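Ticket: Sicherungsautomat Teeküche löst aus
Objekt: Probert, Standort Presau, 2. OG
Kategorie: Elektro / Hausinstallation
Priorität: mittel
Eröffnet: 20.11.18
Status: gelöst, Nachkontrolle offen

Fehlerbeschreibung
Der Fehlerstromschutzschalter für die Teeküche im 2. OG fällt seit dem Umbau der Arbeitsfläche unregelmäßig. Betroffen sind alle Steckdosen an der Fensterseite, außerdem der Kühlschrank. Licht und Flur bleiben an. Nach dem Wiedereinschalten hält der Schalter mal einen halben Tag, mal nur wenige Minuten. Ein Zusammenhang mit einem bestimmten Gerät wurde von den Nutzern nicht gemeldet.

Umgebung
Unterverteilung UV 2.1, Baujahr laut Aufkleber unbekannt, beim Umbau nicht angefasst. FI 40 A / 30 mA, dahinter zwei Automaten B16. Stromkreis 1: Kühlschrank und Spülmaschine. Stromkreis 2: Steckdosen über der Arbeitsfläche. Die Steckdosenleiste Malex an der Rückwand ist neu und fest angeschlossen.

Eintrag 1
FI vor Ort wieder eingeschaltet. Prüftaste löst korrekt aus. Alle steckbaren Geräte in der Teeküche abgezogen, auch den Kühlschrank. Kühlgut vorher in die Küche im 1. OG gebracht. FI über Nacht eingeschaltet gelassen. Bitte keine Geräte einstecken, Zettel hängt an der Tür.

Eintrag 2
FI am Morgen gefallen, obwohl nichts eingesteckt war. Ein defektes Küchengerät erklärt den Fehler damit nicht, jedenfalls nicht allein. Rückfrage beim Empfang: Die Spülmaschine war noch angeschlossen, sie hängt hinter der Blende und wurde beim Abziehen übersehen. Test muss wiederholt werden.

Eintrag 3
Spülmaschine jetzt auch getrennt. Automat Stromkreis 2 ausgeschaltet, nur Stromkreis 1 in Betrieb. Kühlschrank wieder eingesteckt, weil im 1. OG kein Platz mehr ist. FI hält. Nächste Kontrolle nach 26 Stunden: hält weiterhin. Danach Spülmaschine angeschlossen und ein volles Programm laufen lassen, keine Auslösung.

Hinweis für alle, die die Fläche in der Zwischenzeit nutzen: Abstellen ist erlaubt, Einstecken nicht. Der Aushang wurde entsprechend geändert. 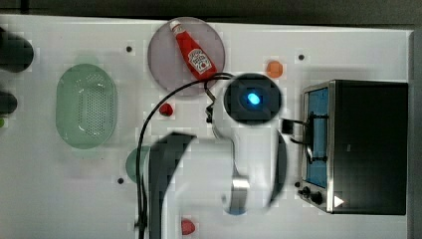

Arbeitsfläche mit Teller, Ketchupflasche und Miniofen, Blick von oben

Eintrag 4
Stromkreis 2 spannungsfrei geschaltet und gegen Wiedereinschalten gesichert. Isolationsmessung mit 500 V, Verbraucher getrennt:
L gegen PE: 0,04 MOhm
N gegen PE: größer 200 MOhm
L gegen N: größer 200 MOhm
Der Wert L gegen PE ist deutlich zu niedrig, gefordert ist mindestens 1 MOhm. Fehler liegt also in der festen Leitung oder in der Leiste.

Eintrag 5
Leiste Malex abgeklemmt und einzeln gemessen, in Ordnung. Messung an der Zuleitung ohne Leiste: weiterhin 0,04 MOhm. Abzweigdose über dem Fenster geöffnet und Abschnitte getrennt. Abschnitt UV bis Dose: größer 200 MOhm. Abschnitt Dose bis Leiste: fehlerhaft. Länge des Abschnitts einige 3 m, verläuft senkrecht nach unten und dann waagerecht hinter der Rückwand.

Eintrag 6
Firma Gamus beauftragt, die Rückwand auf 60 cm Breite zu öffnen. Eine Befestigungsschraube der Wandleiste sitzt genau im Leitungsweg und hat den Mantel und die Isolierung des Außenleiters beschädigt. Schutzleiter an derselben Stelle angekratzt. Die unregelmäßige Auslösung passt dazu, der Übergang ist je nach Feuchtigkeit in der Wand mal besser, mal schlechter.

Lösung
Beschädigtes Leitungsstück zwischen Dose und Leiste komplett ersetzt, NYM-J 3x2,5. Keine Verbindung in der Wand. Wandleiste um 11 cm versetzt und neu verschraubt, altes Loch geschlossen. Leiste Malex wieder angeklemmt.

Messung nach Reparatur
Isolation L gegen PE: größer 200 MOhm
Schutzleiterwiderstand: 0,21 Ohm
Auslösestrom FI: 23 mA
Auslösezeit: 26 ms
Protokoll liegt in der UV 2.1, Kopie im Ordner Elektro.

Offene Punkte
Rückwand ist nur provisorisch verschlossen, die Platte wird noch im November geliefert.
Der Leitungsplan für das 2. OG stimmt an der Fensterseite nicht mit dem Bestand überein und muss korrigiert werden.
Kühlschrank bekommt nach Möglichkeit einen eigenen FI/LS, Angebot bei Gamus angefragt.
Zettel an der Tür entfernt, Steckdosen sind wieder freigegeben.

Falls der FI erneut fällt, bitte nicht mehrfach einschalten, sondern in diesem Ticket Uhrzeit und eingesteckte Geräte eintragen.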